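Getting marks out of striped carpet next to a painted platform

gulitz_4
Posts: 2697
We keep a low yellow platform on gray striped carpet and the carpet along its edge has gone dull. Vacuum does nothing. Has anyone used a carpet shampoo right up against paint?

surnau
Don't. Shampoo sits under the lip and dries sticky. Plain warm water and a white cloth, 2 passes, then leave it overnight.

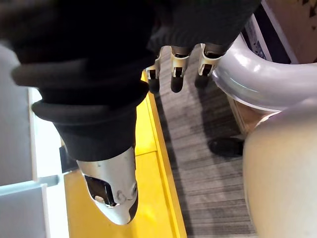

Go with the stripes and not across them. Ours went fuzzy where someone scrubbed sideways.

Telma Alarcón
I disagree about the shampoo. I've used it for years beside painted wood. Slide a strip of cardboard under the edge first and you're fine.

surnau
If the platform lifts. Ours is screwed down.

gulitz_4
Mine lifts, it just takes two people. Will try water first, then the cardboard.

Telma Alarcón
Test it in a corner before you do the whole side.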